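Color temperature drift in cheap LED bulbs is slow enough that you don't notice it until you replace one bulb out of a set. I replaced one of 3 in the kitchen in April, and the other two now look green next to it.

The old ones are Vostar, rated 2700 K, bought in a single pack. The new one is a Grekano with the same rating on the box. I borrowed a handheld meter from Dwynwen Skyrme and took 14 readings per bulb, after a 60 minute warm-up, at a fixed distance with the blinds down. The Grekano landed close to its rating. Both Vostars read high, and both were off the white curve on the green side, which a single kelvin figure doesn't report at all. Two bulbs can share a number and still look different on a white plate.

My log says the Vostars had 1,088 hours on them. That is early for visible drift. I suspect heat, as the fixture is a closed glass bowl and the bases run hotter than the packaging allows for.
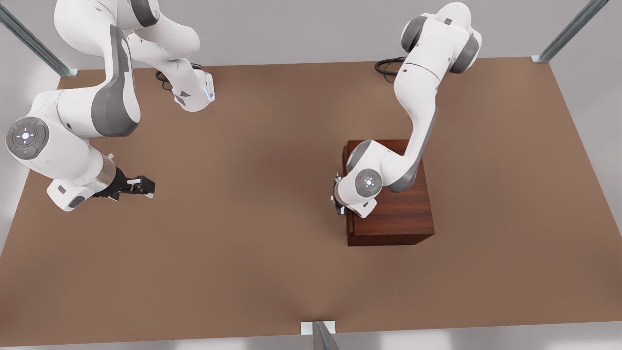

Surface color changes how much of this you see. White and pale gray give the bulb away quickly, and a saturated surface hides most of the error. A reddish-tan tabletop like this one is a poor place to judge a lamp, while the nearly white floor beyond it would show a green shift early. I now compare bulbs on plain printer paper, two sheets, one under each lamp, with a piece of cardboard between them.

Next I'm putting a Humska in an open fixture and logging it from hour zero. The meter goes back to Dwynwen after that.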